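Capítulo 2
La línea de Kirkport: trazado, obras y primeros años

Objetivos del capítulo
- Entender por qué el ramal se trazó por la orilla y no por el valle
- Distinguir capital propio, subvención y deuda
- Leer un horario antiguo sin perderse

Antes de empezar. Repasar del capítulo 1: concesión, expropiación, ancho de vía. Van a salir todo el rato.

2.1 Un puerto sin tren

Kirkport tenía muelle, aduana y almacenes de grano. Tren, no. La carga iba en carro hasta Briststead, 20 millas de camino malo, cerrado muchas semanas de invierno. Los comerciantes pagaban dos veces: el carretero y luego la tarifa de la compañía grande. De ahí la presión. Cartas, reuniones, un folleto anónimo bastante agresivo (lo veremos en las lecturas).

La Compañía Olteanu presentó el proyecto en septiembre. Dos trazados posibles. El del valle, más corto, con pendientes fuertes y un túnel. El de la orilla, más largo, casi llano, expuesto al mar. Ganó la orilla. El túnel daba miedo a los inversores — y el dinero mandaba.

2.2 Quién pagó

Tres fuentes, muy desiguales. Las acciones vendidas en el propio puerto, pocas y en manos de pocas familias. La subvención por milla terminada, que se cobraba tarde. Y las obligaciones, es decir deuda, colocadas fuera de la región. Ojo con esto último: quien compra una obligación no es dueño de la línea, es acreedor. En los examenes se confunde siempre.

La subvención por milla explica además un vicio de la época. Se tendía vía deprisa, con poco balasto y puentes de madera provisionales, para llegar al mojón siguiente y cobrar. Luego había que rehacerlo casi todo. En el ramal hubo 109 obras de fábrica entre puentes, alcantarillas y muros. Buena parte, reconstruidas en la primera década. 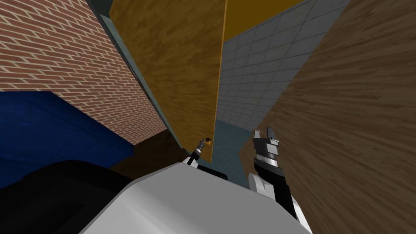
2.3 La locomotora Oris

Comprada de segunda mano. Pequeña, de dos ejes motores, pensada para maniobras y no para viajeros. Aun así tiró de los primeros trenes mixtos: vagones de grano delante, un coche de pasajeros detras. Velocidad baja, paradas largas para tomar agua. Los periódicos de Briststead se burlaban; los del puerto la defendían como si fuera un monumento.

El horario inicial tenía 2 trenes diarios, uno por sentido. Salida del puerto por la mañana, regreso al caer la tarde. Suficiente para el correo y para la lonja. Para los obreros del otro extremo, inútil — llegaban con la jornada empezada.

Términos clave
Obligación. Balasto. Obra de fábrica. Tren mixto. Cabecera de línea.

Para seguir leyendo: los anexos B y C, con el folleto y el primer horario. El apartado 2.4 entra ya en la guerra de tarifas con la compañía grande, y conviene tener el mapa del ramal a mano.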